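Category: Student Work > Retail & Store Design
25 September 2020 | Posted by Yakubu
249 shares | 3 comments

Where Does the Cracker Go? Final Report on the Practice Store, Hirnilside Campus

Our brief was to restock and re-plan the dry goods bay in the practice store, with a budget of $457 and a deadline we had known about since January and treated accordingly.

The old layout followed the Ollow plan, which puts crackers at knee height next to the tea. We asked shoppers to find three items and timed them. Most found the tea. Several gave up on the crackers and told us they weren't hungry.

So we moved things. We read the Illier handbook on shelf order (all of it, including the appendix on price tags) and took from it that boxes sell better when people can see the front. This cost the library one renewal and us an entire weekend. Crackers went up, standing upright in a row. Purple boxes went lower down, where their color could do some of the work.

Moving a shelf on a perforated upright is a simple job if both ends go in matching slots. Ours sloped for two days, and one group member defended the slope as a design choice.
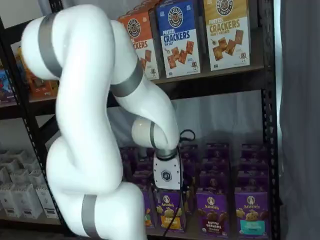

Figure 1. The black metal shelving unit after restocking, crackers on the upper shelf, purple boxes on the lower.

We would keep the cracker row and rethink the tags, which fell off. The written part of this report was capped at 1,000 words and our first draft had 2,912, mostly about tags.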